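How to Care for a Wood-Look Tabletop Without Buying Half the Cleaning Aisle

Posted by Ketsara Kaewkla, Sep 10, 2026

There are 2,908 unread messages in the inbox for this site, and I'd bet a good share of them ask which spray to use on a brown table. My answer is usually none of them. I have tried plenty of products that promise to feed, revive or nourish a tabletop. Most left a greasy film and a nice smell.

What follows is what I do. It takes eight minutes on a table for four, longer if you've let jam dry on it.

First, find out what you have

People tell me their table is walnut because the listing said walnut. Sometimes the listing meant the color. Crouch down and look at the edge. On solid wood the grain lines on top usually carry over the side and turn into end grain at the short ends. On veneer or a printed surface you'll often find a separate strip along the edge, and sometimes a slightly different brown.

Then look underneath. If the underside is pale and speckled, or a flat plain color, you can stop shopping for oil. Oil can't soak into a sealed or printed top. It sits there and collects crumbs.

A table from a maker like Toprak or Ostell may have a care card taped below. Read it, but notice whether the card recommends a product sold by the same company. The Clesetetti card I was sent in August was one paragraph of care and three of polish.

What you need

Two soft cloths, one for damp and one for dry
Lukewarm water
A drop of plain dish soap
A wooden toothpick, for the edge seam
Felt pads for anything that lives on the table

That's the list. I don't own a special microfiber mitt and I don't plan to.

Step 1. Clear it, including the small stuff

Take everything off, down to the little stands, knobs and holders you normally wipe around. Small heavy things with hard flat bases are the ones I worry about. Get a grain of grit under one, slide it a few inches, and you have a scratch that no "scratch concealer" I've tried has concealed. Lift, don't drag. Set things on a towel, base down.

Step 2. Dust dry

Go over the top with the dry cloth before any water touches it. Follow the direction of the streaks. Fold the cloth to a clean side when it looks gray. If you skip this you're making a thin mud and rubbing it in.

Step 3. Wipe damp

One drop of soap in a bowl of water. Wring the cloth until it stops dripping, then wring again. Wipe in long strokes from the far side toward you. Don't let water stand at the edge seam or the corners, where a strip can lift. For dried food, lay the damp cloth over the spot for a minute and come back to it.

I tested the Omis "wood revival" spray on half a table and soapy water on the other half. My sister couldn't tell which half was which, and neither could I.

Step 4. Dry it and check against the light

Wipe with the dry cloth, then bend until you're looking across the top toward a window or lamp. Soft reflections are fine. Streaks that follow your wiping are leftover soap, so go over them with plain water. A ring or dull patch that stays put is probably damage to the finish, and you'd do better to live with it than start sanding. Printed tops have nothing under the pattern worth reaching.

Step 5. Put things back standing up

Felt on the base first. Check that it sits flat, because a tilted base puts all the weight on one edge. Place it straight down where you want it and let go. If it rocks, peel the pad off and cut a new one. A sheet of 100 small pads is cheap, and I've yet to see a reason to buy the 200.

How often? I do the dry cloth when I notice dust and the damp one after meals. Advice to polish every week seems to come mostly from people who sell polish.
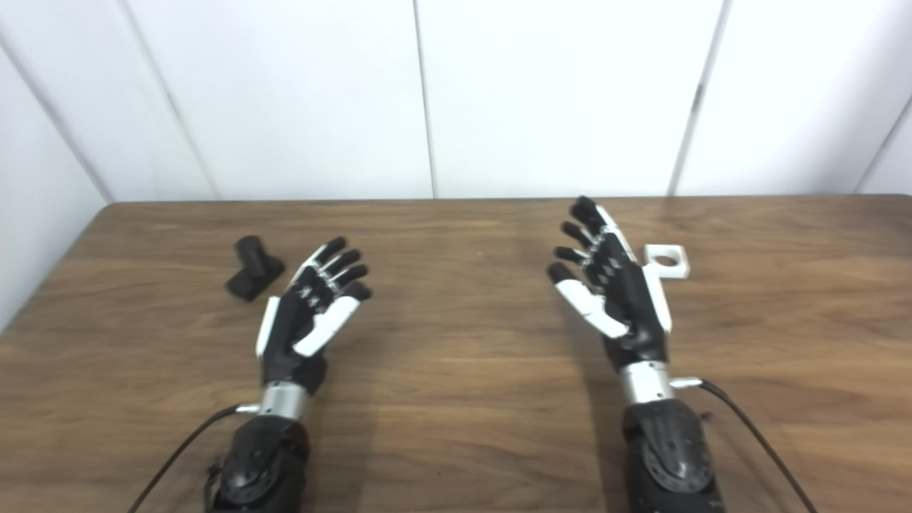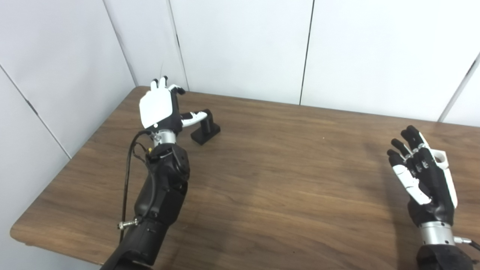
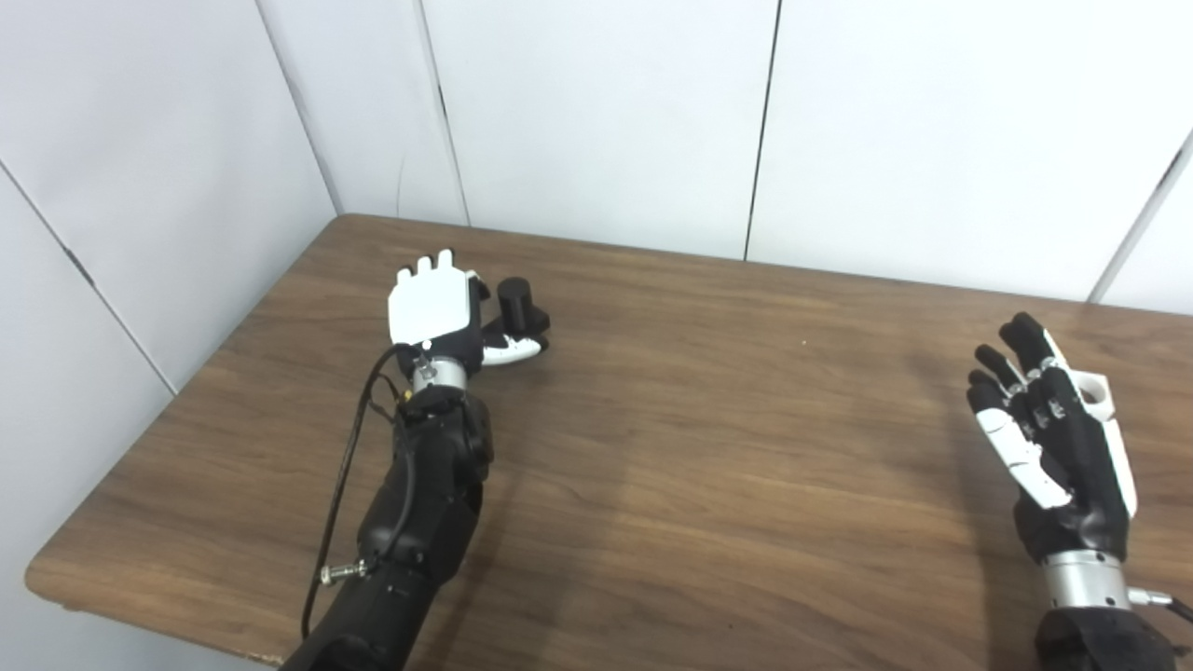 Brown wood-grain tabletop with a small black object on it, against white paneled walls.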